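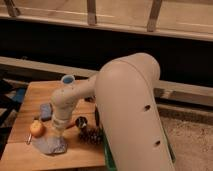 4.2 House rules for mixed-object tabletop work

Most of the written guidance we could find for small robot arms deals with the arm itself: speed limits, stop buttons, how far a person should stand from the base. We followed all of it gladly. It says very little, though, about the things one puts in front of the arm, and after our first month at the Grodamstead site we had come to feel that much of our trouble began there. The rules in this section grew out of that feeling, and out of a good many long conversations at the end of the working day.

The first rule concerns the choice of objects. Every layout must include at least one soft item, one item that rolls, and one item with an uneven surface. In Figure 3 these are the gray cloth, the apple and the pinecone, set out on a wooden board together with a blue block and a small white cup. We ask for this mixture even when the task involves only one of the objects, so that operators get into the habit of thinking about the neighbors of the target as well as the target itself.

Figure 3. A mixed layout under rule 1, with the end of the arm pointing down above the cloth.

The second rule is about the approach. The arm should come down on a soft item from above, and it should pause before contact for long enough that the operator can call a stop without hurrying. Our colleagues at Rornier thought the pause too generous when they read an early draft, and they may well be right for their own line of work. We kept it. A rushed operator makes poor notes, and we depend on those notes a great deal.

The third rule, which Urmila Uniyal wrote almost word for word as it now stands, says that a layout is never tidied in the middle of a run. If the apple rolls, it stays where it has rolled, and the run is either finished as it is or marked as stopped. Operators found this one hard to accept at first — the wish to reach in and put things straight is very strong — and we would encourage other groups to spend some time on it during training.

In all, 2,002 runs were carried out under the full set of rules, out of 3,048 in the study. The remaining runs came earlier, while the wording was still changing, and we report them separately in Section 5. Two readers went through the same 100 run logs and marked each one as following the rules or not. Where they disagreed, it was nearly always over the pause, and we have since reworded that rule in the version kept with the Jernach checklist.

We do not offer these as a standard in any formal sense. Groups working with heavier objects, or with people seated at the same table, will need stricter ones, and the Mathur procedure for shared workspaces seems to us a sensible place to begin.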